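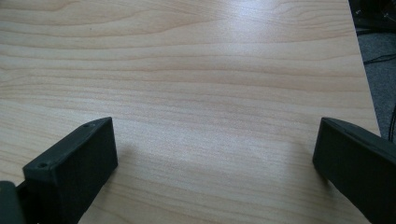
# Chapter 6: Wood Surfaces and Finishes

## Before you begin

This chapter covers how the surface of a piece of wood is prepared, finished, and looked after. You should already know the difference between softwoods and hardwoods (Chapter 2) and be able to read a cutting list (Chapter 4). By the end of the chapter you should be able to:

- describe how grain is formed and how the direction of the cut changes its pattern
- explain why wood moves when the humidity changes
- tell solid wood from veneer on a finished piece
- choose a finish for a given use and apply it in the right order

Words in **bold** are defined in the glossary at the back of the book.

## 6.1 Where grain comes from

A tree adds a layer of wood under its bark each growing season. In temperate climates the wood laid down in spring is usually lighter and more open. The wood laid down later in the season is denser and often darker. The two together make one **growth ring**. When a log is sawn into boards, the saw passes through these rings, and the lines left on the face of the board are what most people call the grain.

The pattern depends on the angle of the cut. A **plain-sawn** board is cut so that the rings meet the face at a low angle. Its lines are wide and often form arches or ripples, with straighter bands to either side. A **quarter-sawn** board is cut so that the rings meet the face at close to a right angle, and its lines are narrow and straight. Plain sawing gets more usable boards out of a log, so those boards generally cost less.

Small knots, specks, and streaks are common in both. A knot is the base of a branch that the trunk has grown around. A tight knot is sound and can be left in place. A loose knot may fall out and should be cut away or filled before finishing.

Light also changes what the eye picks up. A tabletop with a slight gloss will reflect a window or a lamp as a pale patch, and the grain inside that patch is hard to read. Always inspect a surface from at least two directions before you decide that it is ready.

## 6.2 Wood and moisture

Wood takes in water vapor from the air and gives it back. As it does so, it swells and shrinks. The movement is greatest across the grain and very small along it. A wide tabletop fixed rigidly to its frame may split in a dry winter, and for this reason tops are attached with slotted screws or small wooden buttons that allow some sliding.

Consider a workshop in the town of Plornavach that makes dining tables. The shop buys boards in September and stacks them indoors with thin strips between the layers. Each top is 36 inches wide and is glued up only after the boards have rested for 30 days. Tops glued sooner have a higher rate of open joints, and the repair takes longer than the wait would have.

## 6.3 Solid wood and veneer

A **veneer** is a thin sheet of wood glued to a core of another material. The core may be plywood, particleboard, or a cheaper solid wood. Veneer lets a maker cover a large area with matching grain, and the finished panel moves less than a solid board of the same width.

To tell the two apart, look at an exposed end. On solid wood, the lines on the top continue over the edge and appear as end grain. On a veneered panel, the edge is usually covered by a separate strip, and the lines do not meet. The underside may also help, as it is often faced with a plainer sheet.

Veneer must be sanded with care. A power sander can cut through it in seconds, and the damage cannot be sanded out.

## 6.4 Choosing a finish

| Finish | Look | Resists water | Ease of repair |
|---|---|---|---|
| Wax | Soft sheen | Poor | Easy |
| Oil | Low sheen | Fair | Easy |
| Shellac | Medium to high gloss | Poor | Easy |
| Polyurethane | Matte to high gloss | Good | Difficult |

A desk that will be wiped down every day needs a harder finish than a picture frame. The Brelgate school district learned this when it ordered 1,015 desks with an oil finish. The desks looked well at first, but the oil had to be renewed every summer, and the next order specified polyurethane.

Section 6.5 sets out the order of work for preparing a bare surface, starting with the choice of abrasive.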